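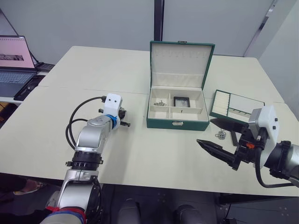

4.3. Comparación de pinzas en la manipulación de joyería

La tercera tarea del protocolo se diseñó para examinar el comportamiento de ambas pinzas ante objetos metálicos de pequeño tamaño. El puesto de trabajo dispone de dos brazos enfrentados sobre una superficie clara, con un joyero verde abierto entre ambos y su bandeja extraíble colocada a la derecha. La base del joyero está dividida en compartimentos por tabiques bajos, lo que restringe los ángulos de aproximación y penaliza los errores laterales de posicionamiento.

Se compararon dos juegos de dedos: los dedos largos y afilados de la serie Skudberg y los dedos cortos Plistoler. Los dos se accionaron con el mismo controlador Sayegh, sin modificar las ganancias entre series. El límite de fuerza se mantuvo constante durante todo el ensayo, conforme a la calibración efectuada en abril por Jörg Bauerfeind en el laboratorio de Baltidstead. El registro completo comprende 1215 intentos de agarre, de los cuales 700 corresponden a piezas situadas dentro de los compartimentos. Para el análisis de la orientación de la muñeca se extrajo de ese conjunto una submuestra de 200 intentos.

La geometría de los dedos condicionó la estrategia de teleoperación. Con los dedos largos, los operadores tendieron a descender en diagonal y con una apertura amplia, que cerraban una vez rebasado el tabique. Los dedos cortos obligaron a acercar la carcasa de la pinza a la mesa, con el consiguiente riesgo de contacto con los objetos vecinos. Esta diferencia fue más acusada en la zona de la bandeja, donde las ranuras para anillos dejan poco margen a ambos lados de la pieza.

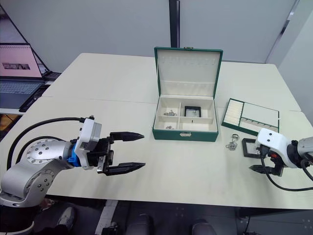

Figura 2. Puesto bimanual con el joyero abierto y la bandeja a su derecha. La pinza de dedos largos, a la izquierda, se muestra abierta; delante de la bandeja hay un llavero plateado.

Las piezas dispuestas directamente sobre la mesa plantearon una dificultad distinta. En ausencia de paredes que limitaran su desplazamiento, las cadenas y los llaveros giraban al primer contacto y el agarre debía replantearse desde otra orientación. Los intentos interrumpidos por esta causa se conservaron en el registro con una etiqueta propia y se excluyeron del cálculo de la duración media.

El cableado exterior de las pinzas impuso asimismo una restricción al giro de la muñeca, aplicada por igual en las dos configuraciones. Su efecto sobre la planificación de trayectorias se examina en el apartado siguiente.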